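Zonovport Technical Center Opens Robot Training Rooms to the Public
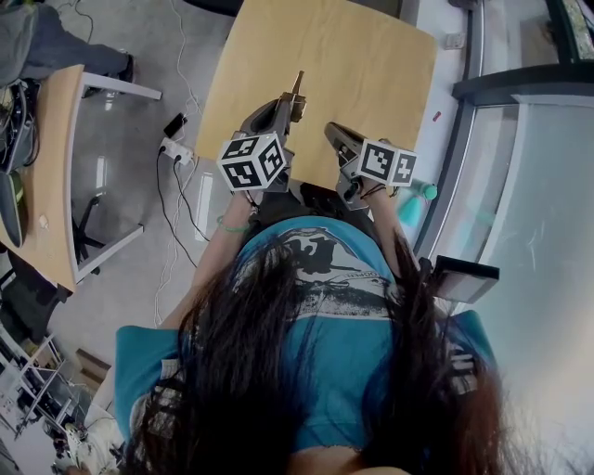 ZONOVPORT, Tuesday, January 7, 2025 – The Zonovport Technical Center welcomed 70 visitors to its robot training rooms for an open day on the collection of handling data. Guests were received in six groups and were given time at the work tables as well as a short talk in the main hall.

The rooms are operated jointly by the Center and Atell, which joined the program in August. Staff there record everyday hand tasks using a pair of hand-held grippers, and the recordings are used to teach robot arms to do the same tasks. The method allows a task to be recorded at an ordinary table, with no robot present. Patterned marker cubes fixed to the grippers allow the position of each hand to be followed during a recording.

Each group watched an operator work through a set of table tasks, among them folding a cloth, sorting small parts into trays and closing the lid of a box. Visitors were then invited to take up the grippers themselves. Many remarked that picking up a coin or a single sheet of paper required more patience than they had expected. Staff members explained how a recording is checked after it is made and why some are set aside.

The Center reported that 697 recordings were accepted during the final week before the winter break. Operators work in short sessions with regular rest periods, and new operators complete 18 hours of practice before their recordings are used. No previous experience with robots is required.

The afternoon program included a presentation on the Destlow project, under which the recordings will be applied to packing work at the Poduval warehouse. The project team showed an early test in which a two-armed robot placed cartons on a shelf. The robot completed the task at a slow pace and needed help with one carton. The team stated that speed will be addressed in the next stage of the work, after the range of carton sizes has been widened.

Questions from visitors dealt mainly with training, working hours and the effect of the project on warehouse jobs. The Center said that written answers will be posted on its website, together with the slides from the presentation.

A second open day is planned for school groups. Schools that wish to take part should write to the Center's visitor office and state the number and ages of the students. Admission is free, but places must be reserved in advance.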